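4.2 Diffuse daylight and the reading of pale surfaces

We now turn to the part of the study that surprised us most. In the first round of sessions at Candport, readers were asked to judge the lightness of plain cards under direct window light, and their answers wandered a great deal from morning to evening. Once the windows were covered with thin white cloth, the spread narrowed at once, and it stayed narrow for the rest of March. We find this a wonderful result for such a cheap change!

The full set holds 1,194 judgments from 218 readers, collected in Candport, Dodton and Iltden. Each reader saw the same cards in a different order and sat for 3 short rounds with a break between them. Readers who gave fewer answers than the protocol called for were kept in the set, as in Sarmiento's earlier work on wall paint, and their scores were weighted to match.

Two patterns stand out. First, soft shadows matter more than hard ones. A hard shadow has a clear border, and readers seem to discount it almost without effort. A soft shadow fades slowly into the surface around it, and many readers took the darker zone for a change in the material itself — even those who paint for a living. Second, the effect is strongest on matte white, where there is no shine to give the light away. Figure 3 gives a sense of how gentle such a shadow can be.

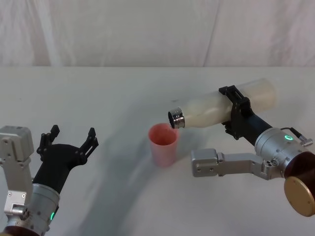 Figure 3. Soft gray shadow curving across a matte white tabletop, with a white fabric curtain behind.

The Dodton readers were the least affected, and we would love to know why. Their room faces north and has a darker floor, so less light bounces back up onto the cards. The Marín scale, which we used to convert verbal answers to numbers, was built with gray cards and may also flatten differences near white. We return to this question in Section 5, where the 200 evening judgments are treated on their own.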